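Wiping down a steel-trimmed glass panel took me way too long to get right, so I'm sharing my routine (I use it on everything now!). Start with a dry cloth and get the dust off first. Then a little warm water, and go along the steel, following the brushed lines.

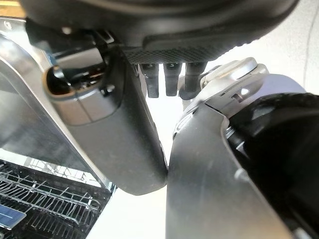 Plarnstead Home Care Club

Dark glass shows every streak, so I save it for last with a fresh cloth – small circles, then one long pass top to bottom. Give it 3 minutes and check it from the side.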